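Flustivau: hand-guided chore recordings, data card

26 September 2020 | Dorota Kaczmarczyk | 2 min read

We use cookies to remember your settings. Accept / Manage

Flustivau holds 235 recordings of small household and shop-floor chores. Each was made by a person working a pair of hand-held grippers, so the motion is human but the fingers are the ones a robot would have. The question behind the set is narrow: which of these chores can be done at all with two jaws per hand?

Contents

- 124 recordings: shop fittings (caps, hooks, hangers)
- 100 recordings: kitchen and laundry
- remainder: unsorted, see notes.txt

Splits are by operator. Svend Thygesen's sessions are held out for testing and should not be used for tuning.

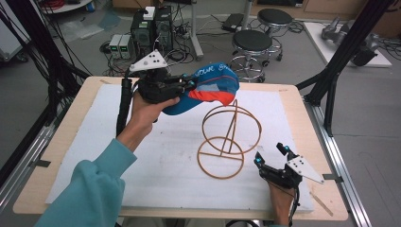
Soft goods are the weakest part of the set for anyone hoping to automate a shop display. A policy trained on the Boltent baseline handles rigid parts well and fabric badly. Putting a cap on a wire stand needs a grip that does not crush the crown, and the second gripper has to be free to steady the ring or the brim; in the cap task it is shown with its jaws open. Grip force is not logged.

Known faults

- Tracking drops out when the plates overlap.
- Version 6 changed the time base. Do not mix it with older files.

Corrections to Ottar Midtbø at Granström.

Sign up for our newsletter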